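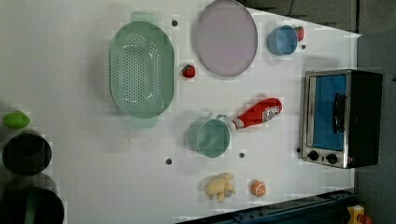

Photo: Jaanus Urbonaitė / Rellow workshop

August, 9.40 am

Notes on the advice show, episode 11. The working title is still "Ask Rellow", which I dislike more each time I type it.

Recorded the relationship segment twice yesterday. First take ran long: our guest, a soap actor from Zavileo, was asked whether you should tell your partner you can't stand their best friend, and answered a different question, mostly concerning her first agent. Funny, unusable. Second take is shorter and she gets to the point: say it once, kindly, then turn up to the birthday anyway. Keep that line. It wants to go in before the first break.

Viewer letters. We had 200 in the inbox this morning. A good many are the same letter, a husband who tells his mother everything. Jaanus thinks they come from one very determined wife. I think it's a common sort of husband. Either way we should do it as a full episode and stop nibbling at it.

Sound. The hum on the guest channel is back. Swapped the cable, hum stayed. Swapped the channel, hum moved to the host, who took it personally. Rulport mixer goes off for repair once the spare arrives; until then, fridge off at the wall while we record, and PLEASE back on afterwards. The milk was a lesson.

Live chat. The delay is still too long. Host reads out a comment, guest replies, and by then the chat is arguing over her earrings. Tried the lower quality setting: delay better, guest's face like porridge. Went back to porridge-free. Next try is a wired connection, if the long lead turns up.

Clips. Cut 2 for the Sakalauskas page. The one where she says love is "mostly admin" did well. The one where she explains why did badly, so there's a note for the scriptwriters.

To do:
- ask her agent if we may keep the bit where she calls her co-star a wardrobe
- new title (again)
- trim the intro music, it outlasts most of the marriages we discuss
- reply to the man who wants his letter back

4.15 pm – agent says no to the wardrobe. Offered "sideboard". Waiting to hear.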